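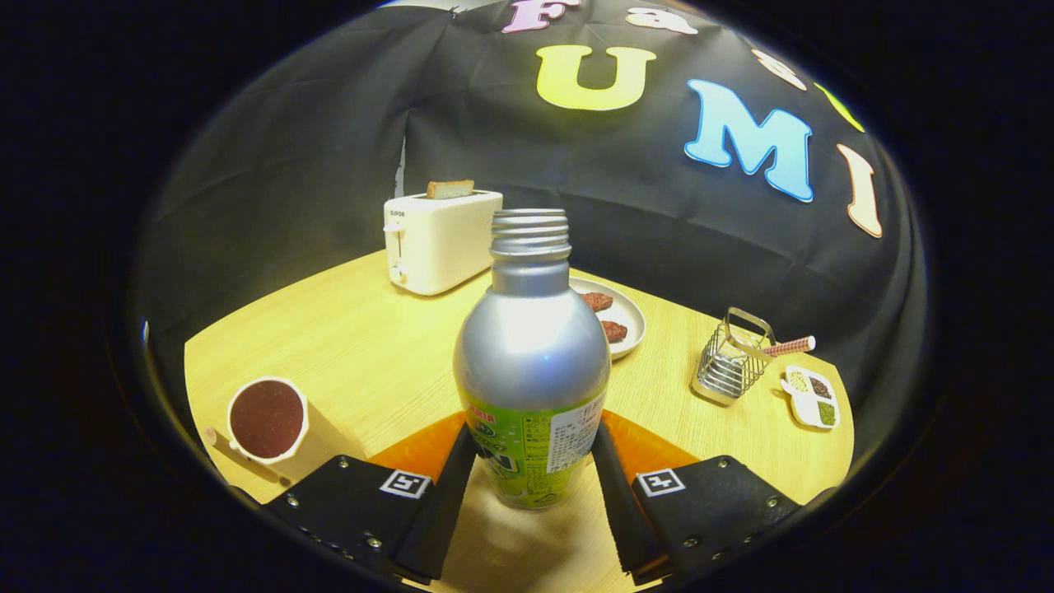

去年の夏からずっと使っている、Peixotoの保冷スリーブの話をさせてください。うちの店で扱いはじめて10か月、いちばん「これ、どうなの？」と聞かれる商品なんです。

## Peixoto ボトルスリーブ（400ml用）

正直、最初は期待してませんでした。薄いし軽いし、こんなので冷たさが保つのかなあって。でも午後の畑仕事に持っていったら、帰るころまでちゃんと冷えていて、その日のうちに追加発注しました（笑）。

内側の起毛がやわらかくて、缶でもボトルでもするっと入ります。ただ、肩の張ったボトルは上のひもを一度ゆるめてからどうぞ。わたしは面倒がって無理に押しこみ、縫い目をひとつ飛ばしました……。

- 対応容量：400mlまで
- 色：砂色、紺、からし色
- 洗濯：手洗い、陰干し
- 価格：2,677円（税込）

からし色は、デザイナーのSelma Kneževičさんがどうしても入れたいと言って残った色だそうです。わたしもこれ！汚れが目立たないし、かばんの中ですぐ見つかります。

乾燥機だけはやめてくださいね。縮みます。ひもの替えは313円で、色を書いてメールをくだされば封筒でお送りします。紺は次の入荷が6月の予定です。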